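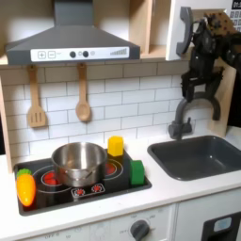

Jui-lin Lo
Lecturer, Early Childhood Studies, Durcombe College

Oct 30, 2026 | Posted by Margus Kazlauskienė, Course Office

Unit 5: Pretend Play and Early Language

Pretend play usually appears in the second year of life. A child lifts an empty cup to the mouth, then to the mouth of a doll. In later months the child joins such acts into short sequences and begins to talk through them. Students should be able to distinguish single acts, sequences, and planned play, and to give one spoken sentence typical of each.

Play settings modeled on the home give children words they already hear daily: stir, pour, hot, more, all gone. Adults support this talk best by following the child's lead. Frequent questions tend to shorten the child's replies.

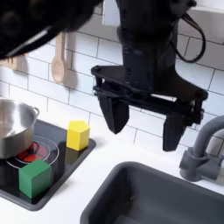 Fig. 2. Toy kitchen counter.

Observation task. Record one child's speech for up to 13 minutes during free play. Write down each utterance exactly as spoken and mark the ones that name an absent object. Attach a commentary of 200 words. Written consent from the family must be on file before the visit.

Reading: Unit 5 in the course pack, sections on object substitution and role talk.

Course Office, Room 2904, Durcombe College | © Durcombe College | Back to top

Related handouts
Unit 4: Joint Attention
Unit 6: Storytelling with Peers
Notes on Transcribing Child Speech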